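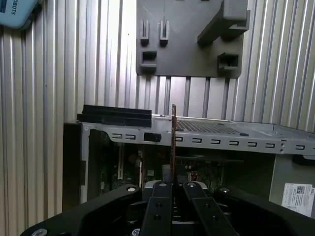
Card between the fingers, Dell chassis open.

Handing card swaps to the arm at the Moynihan bench

Clirkitz says the cell saves 40 minutes a shift. I'd measure that yourself.

1. Unplug the chassis and take the cover off by hand. The arm doesn't do covers.
2. Run 3 cards with a person watching each one. Stop if a card tilts.
3. Log every stop, including the short ones. Those minutes go missing from the vendor's sheet.
4. Agree who clears jams before you go past 18 units a shift. Here it landed on Hakim Krishnan, who used to do the swaps and now mostly waits for the arm.
5. After 100 units, compare your log with the old hand times, then talk about staffing.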